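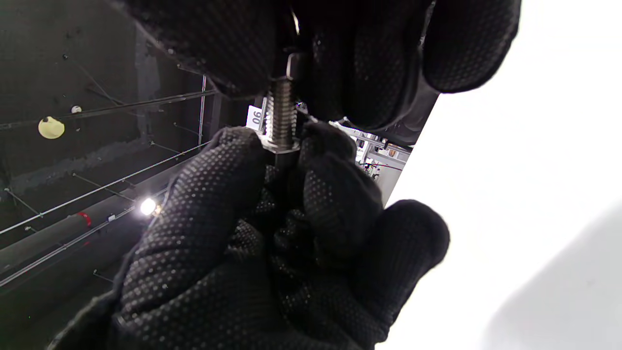
I've been putting together the Brondach arm kit at our shared workshop, and the hardware is where it won me over. Real threaded studs, real hex nuts, none of those self-tapping screws that chew up plastic the second time you take them out. The threads are fine, though, so start every nut by hand! I keep my dotted grip gloves on for this part, one hand holding the black fitting at the bottom of the stud and the other on the nut up top, and I can still feel when it's going on crooked. My old leather pair never let me do that.

The kit is 152 parts in 6 bags, and I paid $168 for it. The bags are great (sorted by joint, in the order you need them). The booklet is not great. It's clearly written by someone who has built this thing a hundred times and forgot what the first time is like - step 9 sends you back to step 4 with no explanation, and the torque chart is on the inside of the back cover, where I found it on Sunday after doing the whole shoulder by feel. Oops.

One gripe with the parts themselves: the base plate holes were tight. I had to run a drill bit through two of them. I've also built the Aoun starter arm, and its holes lined up fine, but the joints on that one got sloppy within weeks, so I'll take the Brondach and a little filing.

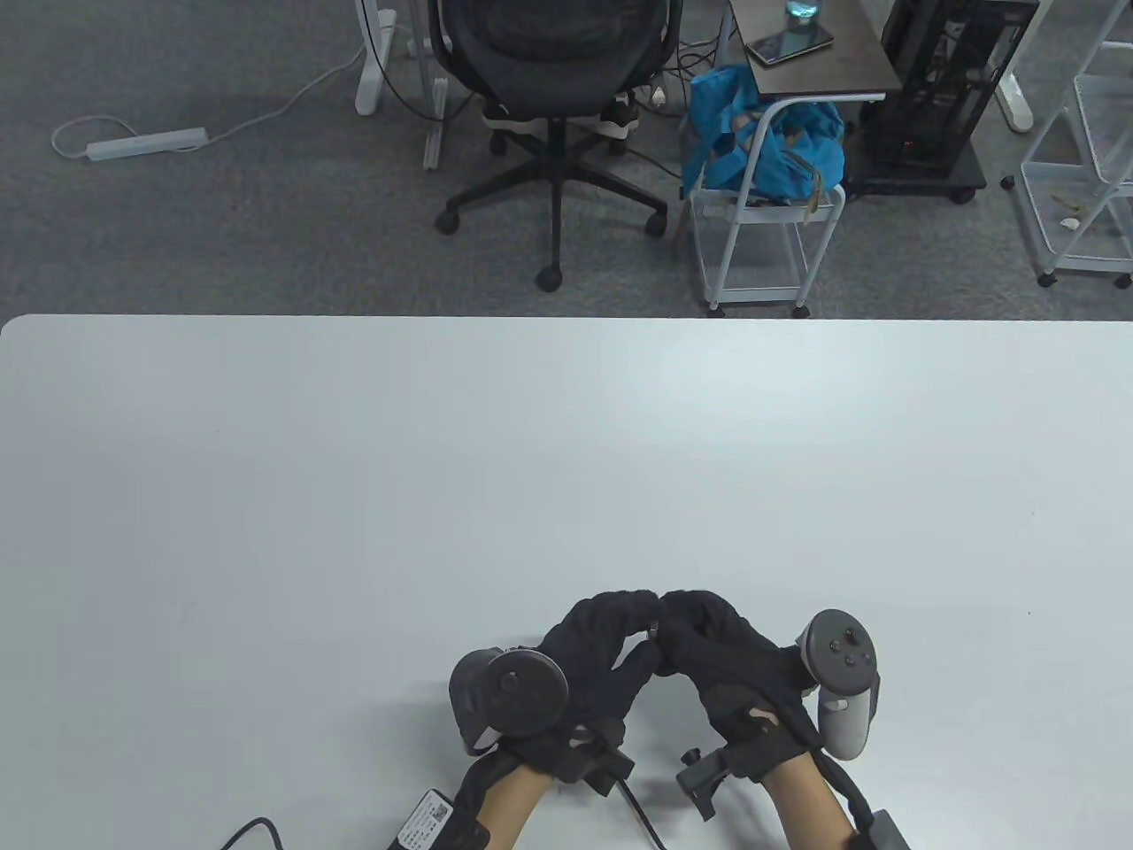 Motion control is the part I was most excited about, and you'll want some space for it. I can't say enough about having a big clear table. Mine is a plain white one, and with a VR controller at each hand, modules on the backs of both wrists and black cables running down toward the edge, I'm glad of every inch. The Etix software pairs easily enough, but the setup screens are a maze and I lost 90 minutes to one calibration menu. Wrist straps should be snug before you start, by the way, or you'll be doing it all over again.

Would I buy it again? Yep. Four stars, and I'd give it the fifth if they'd rewrite that booklet. I've got the Bastness gripper add-on in my cart already, so I'll update this once it's bolted on.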